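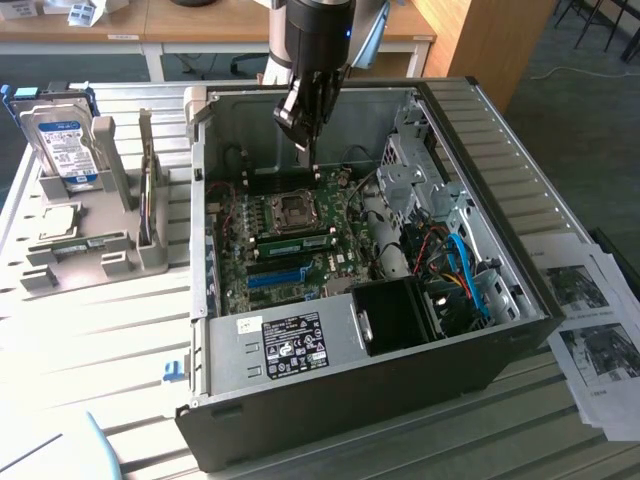 ¿Merece la pena ir hasta Linmont solo para ver una fábrica de papel? Depende de lo que te guste madrugar, porque la visita buena es la de las ocho y el autobús sale de noche cerrada.

Tiempo de lectura: 3 min

Fuimos en noviembre. Frío, niebla hasta el río, la cafetería de la estación cerrada. Del apeadero a la papelera Quansah hay una cuesta que en el folleto no sale, y en la garita te piden el DNI aunque ya lo hayas mandado por correo. Llevadlo encima.

El grupo era pequeño. Nos recibió Melquiades Cervantes, jefe de turno, voz de haber gritado mucho al lado de máquinas. Tapones para todos, chaleco, y a andar. Primero el patio de las balas de papel viejo: periódicos, cajas, catálogos de muebles. Huele a sótano. Cada bala pesa 270 kilos y las apilan en torres de las que conviene no arrimarse.

Luego el púlper, que es una batidora gigante y poco más. Miras desde arriba por una reja y ves girar una sopa gris. Me quedé un buen rato. Melquiades contó que lo peor son las grapas no, los plásticos de las revistas, que se enrollan y hay que parar.

La máquina grande ocupa toda la nave. 113 metros de punta a punta, y hace un calor tremendo en la parte de los secadores - quitaos el abrigo antes, que después con el chaleco es un lío. Por un lado entra agua con fibra y por el otro sale una bobina. Dicho así parece fácil. La hoja se rompió una vez mientras estábamos, sonó una sirena y tres personas salieron corriendo a pasarla otra vez por los rodillos. Lo mejor de la mañana, la verdad.

El laboratorio, muy de pasada. Yayra Appiah nos dejó rasgar tiras en un sentido y en otro para notar la dirección de la fibra. Con la del embalaje Ekus no hubo manera, ni con los dientes. Me habría quedado más tiempo aqui pero iban con prisa, a las once entraba un colegio.

Lo flojo: el museo. Una sala con marcos y una prensa Urov que no se puede tocar, los carteles descoloridos y un vídeo sin subtítulos. En una vitrina está el libro de pedidos del primer año, 1023 resmas, letra preciosa. Diez minutos y fuera.

Cosas prácticas, rapido:

- Calzado cerrado, si no, no pasas. A un señor lo dejaron en la puerta con unas sandalias con calcetín.
- Fotos en el patio y en el museo. En la nave no.
- La tienda solo admite efectivo. Cuadernos buenos, los de tapa gris. Compré cuatro.
- Para comer, el bar de la plaza. Lentejas. El de la carretera estaba de obras.

La vuelta, en el autobús de las tres y media, medio dormidos y con los oídos todavía zumbando. Quieren abrir en primavera la zona de la turbina, me apunto si ponen otro horario.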